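Registro de trabajo del robot de dos brazos, 23 Dec 2018

Por la presente entrada se da cuenta a los lectores habituales de esta bitácora del estado en que se encuentra el montaje del robot bimanual, iniciado en agosto en el taller compartido Harnero. La anterior publicación quedó detenida en el cableado de las muñecas, y varios corresponsales han solicitado, con razón, una exposición más ordenada de lo realizado desde entonces.

## Antecedentes

El proyecto recibe el nombre de Skurnmont, que fue el de la primera carpeta de planos y que ya no parece oportuno modificar. Su propósito es limitado: disponer de un cuerpo fijo con dos brazos capaz de ejecutar tareas domésticas ante una ventana, y en particular correr y descorrer cortinas ligeras. Se eligió la cortina por ser un objeto difícil de agarrar y de muy bajo coste en caso de avería. Un visillo rasgado se repone en una tarde; una puerta de armario arrancada de sus bisagras, como pudo comprobar el autor en un proyecto precedente, exige más trámites.

La estructura central fue adquirida de segunda mano en Brustville, junto con un lote de 263 tornillos de métrica diversa cuyo inventario figura en el cuaderno del taller. El programa de control, denominado Han, es de elaboración propia y se encuentra en su versión 2. La versión primera se conserva únicamente a efectos de consulta y no se recomienda su uso.

## Estado de la mecánica

Ambos brazos se hallan montados y responden a las órdenes de posición. Durante el otoño se sustituyeron los casquillos del hombro izquierdo, que presentaban holgura, y se rehízo la sujeción de los módulos de muñeca. Esta última operación consumió más tiempo del previsto, puesto que el diámetro anotado en los planos no coincidía con el de la pieza recibida. El error era del autor y ha sido corregido en la hoja correspondiente.

En cuanto a los efectores finales, se trabaja con dos juegos intercambiables. El primero consiste en un par de pinzas de dos dedos, robustas y de calibración sencilla. El segundo es un par de manos de varios dedos articulados, bastante más delicadas, cuyo ajuste requiere paciencia y un destornillador de relojero. El cambio de un juego a otro lleva 15 minutos cuando los conectores colaboran.

## Trabajo ante la ventana

La zona de pruebas se ha establecido junto al ventanal del taller. El contraluz constituye la dificultad principal: la cámara de cabeza tiende a exponer para el exterior, y cuanto queda por debajo del alféizar pasa a negro. Se ha optado por no añadir iluminación artificial en esta fase, a fin de que Han aprenda a desenvolverse en las condiciones que encontraría en una vivienda corriente.

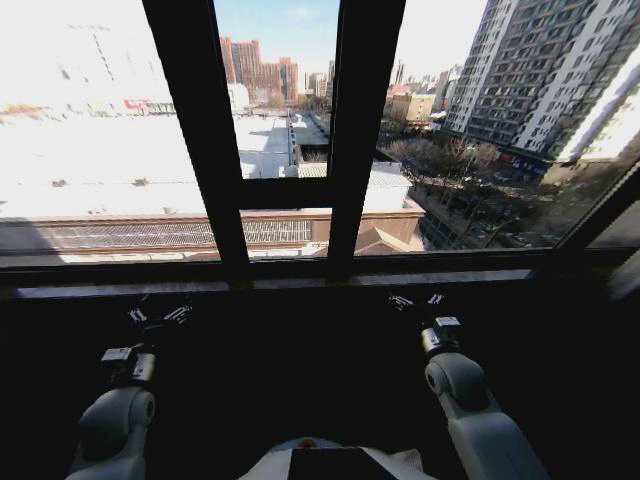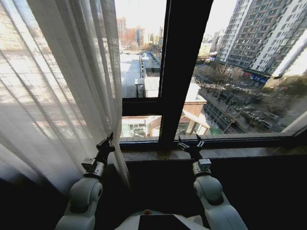
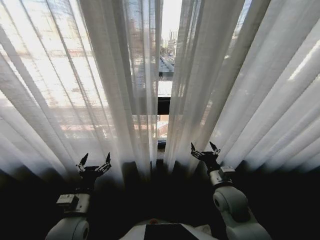 *Puesto de pruebas junto al ventanal, visto desde la cabeza del robot. Primera y segunda imagen: pinzas de dos dedos. Tercera: manos articuladas ante los visillos.*

El procedimiento seguido es el siguiente:

1. Se llevan los brazos a una posición elevada y abierta, con los efectores separados de la tela.
2. Se ordena una aproximación lenta hacia el borde del visillo, sin cierre.
3. Se verifica en el registro que el esfuerzo de los motores permanece por debajo del umbral fijado.
4. Se autoriza el cierre y, una vez confirmado, el desplazamiento lateral.

El umbral del punto tercero se expresa en unidades internas del controlador y se ha fijado en 1000. Carece de correspondencia directa con una magnitud física; quien desee reproducir el montaje deberá determinar el suyo mediante ensayo, comenzando siempre por valores inferiores.

Cabe señalar que la tela translúcida plantea a la cámara un problema singular. Los edificios del exterior se adivinan a través del visillo, y el programa confunde en ocasiones el contorno de una fachada con un pliegue. Se han ensayado dos remedios -- el recorte de la región superior de la imagen y el filtrado de las líneas de menor contraste --, de los cuales el segundo parece más prometedor, aunque todavía rechaza pliegues legítimos cuando el cielo está muy claro.

## Observaciones sobre las pinzas y las manos

A juicio del autor, la pinza de dos dedos es suficiente para tomar el visillo por el canto. Su limitación aparece cuando el borde queda plegado hacia atrás, pues entonces no existe un punto de entrada limpio y el dedo exterior empuja la tela en lugar de recogerla. Las manos articuladas permiten, al menos sobre el papel, reunir varios pliegues con un solo gesto. Su inconveniente reside en las articulaciones finas, en las que un hilo suelto puede engancharse con facilidad.

Se ha considerado cubrir las yemas con funda de silicona. Existe un primer patrón recortado, pendiente de prueba, y se agradecerá cualquier indicación sobre adhesivos que toleren la flexión repetida. Los de cianoacrilato quedan descartados.

## Cuestiones pendientes

- Revisar la tensión de los cables del brazo derecho.
- Documentar el cambio de efectores con un esquema de conexiones legible.
- Trasladar a Han la tabla de posiciones de reposo, hoy anotada a mano.
- Solicitar al taller Harnero la prórroga del espacio contiguo al ventanal.

Respecto de las consultas recibidas sobre los planos, se informa de que serán publicados cuando la hoja de las muñecas haya sido revisada en su totalidad. Entretanto, las observaciones pueden remitirse por medio del formulario de esta bitácora -- se ruega indicar el número de hoja al que se refieren -- y serán atendidas por orden de llegada.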